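I have lived in three countries, and in each of them people told me that a good gift must be a surprise. I believed this for many years. Now I think the surprise is mostly for the person who gives.

When I moved here from Taiwan, a colleague at Stillow invited me to her birthday dinner. I spent two weeks looking for something she did not expect. I bought a small brass clock. She opened it in front of everybody, as people do here, and she said "Oh, wow" in a voice I did not understand at that time. I understand it now. She had to make a face for me while 11 people were looking at her.

At home we did not open gifts in front of the giver. You said thank you, you put the package aside, and the evening continued. Some of my friends find this cold. I find it very kind, because the person who receives is free to be disappointed in private. The giver is free too - he does not have to stand there and wait for his grade.

My second complaint is about price. Last May I read advice in the Benítez newsletter that a wedding gift should cost at least 100 dollars if you eat at the party. I understand that weddings are expensive. But then let us call it a ticket. A gift that is calculated from the dinner is already a payment, and both sides know it.

What do I give now? Small things, which get used up, and without any occasion. Something to eat, something soft to wear in winter, a bar of soap. I put them in whatever box I have in the kitchen. I do not buy ribbon anymore.
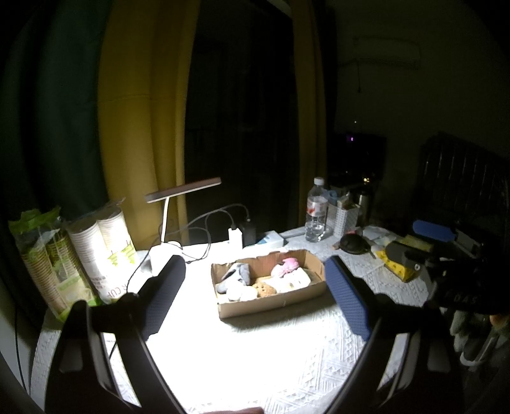
*An open cardboard box on a white tablecloth.*

A friend told me that this is lazy, that an unwrapped box says "I did not try." Maybe in some families it says so. But I have noticed that people who get a plain box begin to talk immediately about what is inside, and people who get a beautiful package talk first about the package. They are also afraid to tear the paper. My aunt kept wrapping paper for up to 53 years, if we believe her, and she never used one sheet.

I do not want to forbid surprises. Children love them, and some adults have a real talent for choosing. My neighbor once gave me a secondhand dictionary which I still open every week. But most of us do not have this talent, and we could ask. "What do you need?" is a simple question. I was taught here that it spoils everything. I ask it anyway, and usually the answer is coffee.

Shu-fen Tsao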